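Chapter 8
Packing Bottled Goods in Divided Cartons

A divided carton is a box whose interior is split by one or more fixed walls. Its purpose is to keep upright goods apart so that they neither rub together nor tip over in transit. This chapter deals with the simplest form, the two-compartment carton, and with the layout of the bench on which it is filled. Larger cartons, with up to 30 cells, are left to Chapter 17.

Three terms are used throughout. The cell is the space on one side of the divider. The clearance is the gap between the bottle and the cell wall. The working sheet is the pale board laid over the bench top to protect it and to make small items easy to see. 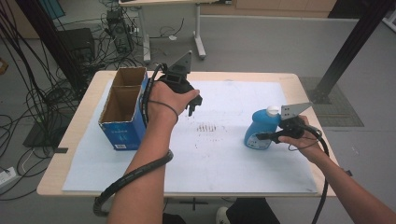
Sistport, June

Fig. 8.1. Open carton with a central divider, at left; blue plastic bottle with white cap, upright at right. The dark marks near the middle of the sheet lie between the two.

The carton stands open before any bottle is lifted. Marks on the working sheet do not affect the packing, but loose grit does - it is carried into the cell on the base of the bottle and scuffs the label. Wipe the sheet at the start of each batch.

8.1 Choosing the cell

Measure the bottle at its widest point, cap included.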